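From: Olga Núñez
To: household-sorting list
Date: 10th February
Subject: Re: [sorting] Paper, boxes and slippers in one bin: where to split

Replying to the list, as two other people wrote to me off-list with the same problem.

On the original question, Ternov wrote:

> We keep one bin in the entry and everything goes into it: tissue,
> packaging, small cartons, worn-out footwear. The building in Pesstead
> has separate collection for paper and card, a residual chute, and a
> textile and shoe container in the yard that is emptied every 13 days.
> At present I bag the whole bin and put it down the chute. My neighbor
> says this is wasteful. I say that sorting it afterwards takes longer
> than it is worth. Is there a minimum amount of sorting that makes
> sense for one bin, and at what point should it happen? I do not have
> floor space for a row of containers.
>
> Second question. Are crumpled tissues paper or not? I have read both.

Second question first. Used tissues are not paper for collection purposes. The fibers are too short to be worth recovering, and the contamination is enough to exclude them in every set of rules I have looked at. Crumpled writing or printer paper is paper, and crumpling it does not change that. The two look the same once they are balled up, and this causes most of the mistakes. If you can't tell without unfolding it, treat it as residual. Do not unfold it.

The tissue box is card and goes with card. If there is a plastic film around the slot on top, pull it out first. It comes away in one piece if you pull from the short end. Flatten the box before it goes anywhere. An unflattened tissue box holds mostly air and takes up the space of several flattened ones.

On the first question, my position is that a single bin is workable if you sort at the moment of emptying, and only from the top. I do it over the bin, without tipping it out on the floor. The order matters more than the number of categories:

1. Footwear and anything textile comes out first. It is bulky, it is easy to grip, and it hides what is underneath.

2. Rigid card next: tissue boxes, small cartons, anything with corners. Corners are what tear bags.

3. Printed packaging. Check the material by bending it. If it springs back it is film or laminate and stays in. If it holds the crease it is probably card.

4. Stop. Whatever is left at the bottom is residual. Dust, fragments and small dark debris are not worth picking over, and the return drops to nothing very quickly.

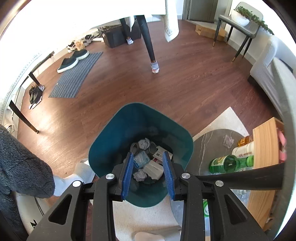

Cheng: I disagree with the order. If you take the slippers out first, everything resting against them slides down and you lose the boxes. I take card first, from whichever side is open, and use the footwear as a wall. I would also dispute step 4. In my bin the bottom layer is often receipts and torn envelopes, and it adds up over a month.

Cheng's point about sliding is fair for a deep, narrow bin. In a wide one with a squarish rim the heap is shallow enough that it settles without burying much. I have tried both orders in a squarish bin and could not find a difference worth recording. Use whichever suits the container. On receipts: thermal paper should not go in with paper at all, so leaving it at the bottom is the correct result. Torn envelopes I concede.

Some notes on slippers and other footwear, as Ternov's message mentions the yard container.

Slippers are accepted by most shoe containers only as a pair and only if wearable. Tie them or put a rubber band around them. A single slipper is residual. So is a pair with the sole separating, whatever the upper is like. If a pair has been sitting in general waste with food or anything wet, do not move it to the shoe container. One soiled pair can spoil the bag it lands in. The better practice is to keep discarded footwear out of the bin from the start. Since most homes already have shoes by the door, leave the pair to be discarded at the end of the mat, banded, and take it down on the next trip. This requires no extra container, and it addresses Ternov's floor space constraint.

The same applies to larger cardboard. A flat box can stay flat on the floor near the door until it is carried out. It should never go in the bin, where it will either stand up past the rim or be folded into a spring.

On equipment. Hinged or jawed pick-up tools are useful for steps 1 and 2. Padded tips hold a box by its edges without crushing it. They are less useful for balled paper, which compresses and then drops when you lift. Approach a paper ball from both sides at its widest point and close slowly. For thin packaging, take it by a corner or a seam, never the flat face.

Bin liners. I use Momameck 49-liter liners, which are oversized for my bin, with the surplus folded down outside the rim. A liner that only just reaches the rim gets pulled in by the first heavy item. A roll lasts me until June. I have no view on other makes.

Time. Ternov's objection was that sorting takes longer than it is worth. Emptying without sorting takes me under a minute. With steps 1 to 4 it takes 2 minutes. I did not include the walk to the yard, which has to be made in either case.

What I do not have is any useful data on laminated packaging. The bend test is unreliable on anything with a glossy print, and I have had pieces that held a crease and still had a film layer when torn. Tearing is the better test but it is slower. If anyone has a method that works without tearing, please post it to the list and not to me directly.

Olga Núñez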